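Custlow Evening Courses – PC Assembly and Repair
Handout 3: Memory modules and the inside of a desktop tower
Prepared by Sotiris Giannakopoulos, revised 13 Aug 2025

Before you read

This handout follows the one on power and static electricity. Please bring it to the bench, because we will use the order of steps written here. The textbook covers the same matter from page 239, but with older photographs and a lot more theory than we need.

1. Preparing the case

Shut down the computer, switch off the power supply at the back and pull out the mains cable. Then press the power button once, so that the remaining charge goes away. Lay the tower on its side with the removable panel facing up. Two screws at the back usually hold this panel. Put them in the lid of your toolbox and not in your pocket.

Touch a bare metal part of the case before you touch anything else. If you have a wrist strap, clip it now. At Brerkstead we had a carpeted room and I became very strict about the strap. In Custlow the floor is better, but I keep the habit and I ask you to keep it also.

2. The module

A memory module (in everyday speech "a stick of RAM") is a narrow circuit board with a row of memory chips on its face. One of the long edges carries the contacts, which have a thin gold-colored layer. Hold the module by its ends or by the upper edge. The fat from the skin stays on the contacts and can cause a bad connection later, so please do not touch them.

The color of the board has no meaning. Blue, green and black modules may be of the same type, and two green ones may be of different types. Read the sticker, or look for the notch in the contact edge. Each generation has the notch in another position, and for this reason a wrong module will not go in. If it does not go in, do not push harder – turn it around and compare the notch with the slot.

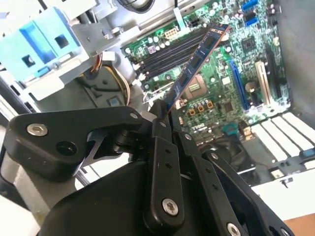

Can I mix two modules of different speed?
In most desktop computers you can, and both will then run at the speed of the slower one. The generation must be the same, and I would still recommend a matched pair when the budget allows it.

3. Putting the module in

Open the latch at the end of the slot. Some boards have a latch at both ends, others only at one. Set the module upright over the slot with the notch above the key. Lower it until it stands in the guides, and then press with both thumbs, one at each end, with even force. On the boards with two latches they should close by themselves with a click. A latch that stays half open means that the module is not completely down.

If the board has 4 slots and you have two modules, look in the manual for the correct pair. Often it is the second and the fourth slot counted from the processor, but there are exceptions. On the Odoi practice boards the order is printed beside the slots in very small letters, so bring your glasses.

4. Finding your way in the tower

Start always from the large parts. The power supply is a metal box with a label on it, and the label gives the voltages and the maximum current. The drive bays are usually at the front side of the case. The motherboard lies flat at the bottom when the tower is on its side. On it, look first for the processor socket, then for the long memory slots next to it.

When the socket is open and no processor is in it, treat it as the most delicate place in the whole computer. Do not let a screw, a cable end or a sleeve come over it. On many sockets the small pins are in the socket itself, and a bent pin is very hard to straighten.

Move the cables gently to the side before you work on the slots. A cable which lies across the board can catch the corner of a module, or go into a fan later.

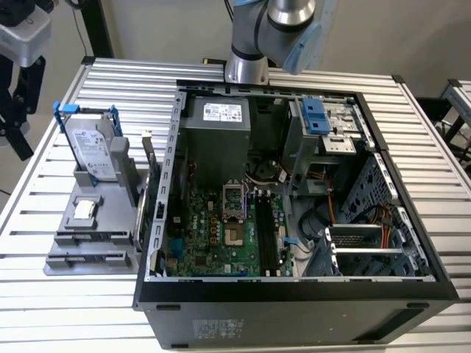
Prultance wrote on the course page that it is easier to put in the memory before the board goes into the case, as the power supply and the cables are then not in the way of the hands. I agree for a new computer. For a repair the board is already screwed in, and to take it out only for the memory is too much work, so we practice it in the case.

5. First start

Connect the mains cable and switch on with the side panel still off. Keep your hands away from the fans. The first start after a change of memory can be slow, and the screen may stay dark for a while. Wait before you decide that something is wrong.

If the computer beeps or gives no picture, switch off, unplug, and seat the modules again one by one. Try one module alone in the slot which the manual recommends. Write down which module and which slot you tried.

For the next session

Read the section on processor sockets and bring the manual of your own motherboard, on paper or on the phone. Write a short report on this exercise, no more than 700 words, with the steps in the order in which you did them. Mistakes can stay in the report – I do not take points away for them.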